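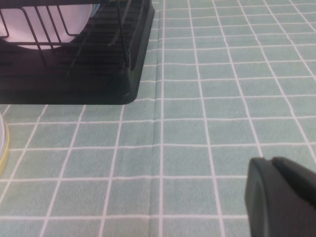

Wrist camera only vs. wrist + overhead for dish rack tasks
Forum > Manipulation > Methods and results

mivcombe_luana
Posting our numbers from May 2022 before I write them up. The task is plates and a wire rack. We trained one policy on 1,011 demos with wrist and overhead views, and a second on the same demos with the overhead view dropped. 200 test trials each. The wrist-only policy failed 18 more times than the two-camera one. I expected a much bigger gap.

Luana Cavalcanti

zulmira_a
Were the rack positions in the test set new, or the same ones you trained on? If they're the same, the wrist policy can memorize the approach and you won't see the gap.

mivcombe_luana
New positions, same table. We moved the rack by hand between trials and marked where it went.

neema_mw
Same table is the problem for me. A grid pattern gives the wrist view a lot to line up on. Try it on a plain surface before you say the overhead camera isn't needed.

mivcombe_luana
I didn't say it isn't needed. I said the gap was small. But yes, a plain cloth is a fair test and we haven't run it.

Most of the failures in both runs come at the rack, with the plates close together. The rims overlap from the wrist view and the finger has to go into a narrow gap. 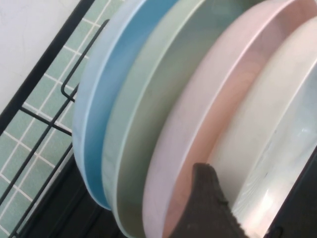

When it misses, it usually touches the neighboring plate first and then keeps pushing. Adding the overhead view did little for that part. Where it did help was finding the rack at the start.

niloufar_v
That matches what we got at Firkthorpe. We split the score into "reach" and "insert" and the second camera only moved the reach number. Can you split yours the same way?

zulmira_a
I don't agree that 200 trials is enough to split. You'd have very few insert failures per color of plate.

niloufar_v
I wouldn't split by color. Just the two stages.

neema_mw
How many seeds?

mivcombe_luana
4 per policy. I'll relabel the trials by stage and post the table in this thread. The plain cloth run will have to wait until the arm is free, probably November.

neema_mw
OK. Please keep the rack positions the same for that one.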